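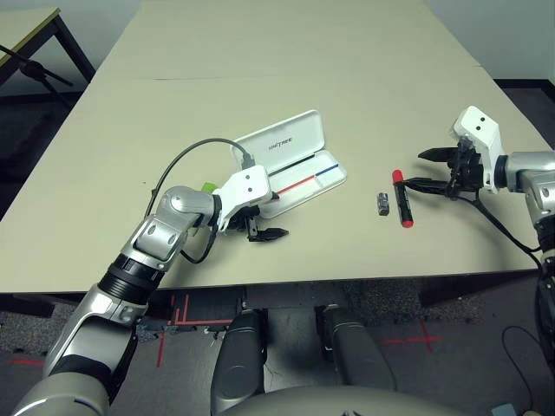

4.2 Planificación bimanual con arbitraje de pinzas

El módulo que más nos ha sorprendido durante el desarrollo de Akolgo es el árbitro de pinzas. En la versión anterior, cada brazo ejecutaba su propia política y un temporizador repartía los turnos, con lo que un retraso en la percepción de un lado dejaba parado al otro. Akolgo elimina el temporizador: ambos brazos publican en cada ciclo una intención (objeto, pose de agarre y volumen que se prevé barrer) y el árbitro decide cuáles son compatibles. El cambio ocupa muy poco código y sus efectos son enormes.

Las intenciones se calculan a partir de dos fuentes. La cámara de cabeza aporta la disposición general de la mesa y alimenta a Bulinau, nuestro estimador de poses; las cámaras de muñeca corrigen el último tramo del acercamiento. Para que esa corrección sea fiable necesitamos saber en todo momento qué píxeles pertenecen a los propios dedos, y por eso generamos una máscara que depende de la apertura de la pinza. 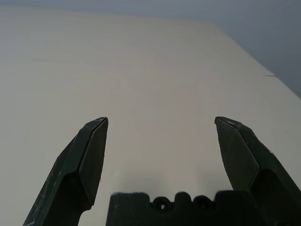 La máscara se obtiene proyectando el modelo geométrico de los dedos y ajustando después su contorno con un término de borde. Probamos antes una máscara fija, que fallaba con los dedos a medio cerrar, y una red de segmentación entrenada con 424 imágenes anotadas a mano, que confundía las zonas rayadas de los dedos con el fondo. La proyección resuelve los dos casos y no requiere anotación. ¡Ojalá hubiéramos empezado por ahí!

Con la máscara disponible, el controlador de muñeca trabaja con un horizonte de 65 ms. Si el residuo visual supera el umbral, devuelve la intención al árbitro y este replanifica solo el brazo afectado; el otro conserva su trayectoria mientras los volúmenes no se crucen. El registro de cada decisión se guarda en Wastora, la herramienta de trazas escrita por Mariama Essien, que permite reproducir un episodio ciclo a ciclo y cambiar un solo parámetro. Sin ella habríamos tardado mucho más en localizar los bloqueos mutuos que describimos en la sección 5.

La figura 3 corresponde a la tarea de rotulador y estuche, especialmente exigente para el árbitro por la cercanía entre los objetos. 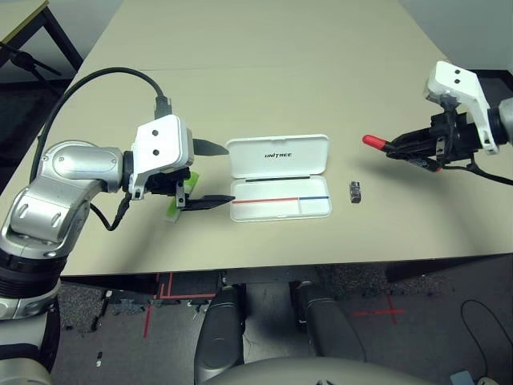
Figura 3. Tarea de rotulador y estuche, vista desde la cámara de cabeza. La pinza derecha sujeta el rotulador; el estuche está abierto en el centro de la mesa.

El conjunto de ajuste consta de 1.469 episodios, de los que 935 incluyen al menos una replanificación. Todos se ejecutaron con los mismos pesos de coste, sin retoques por tarea.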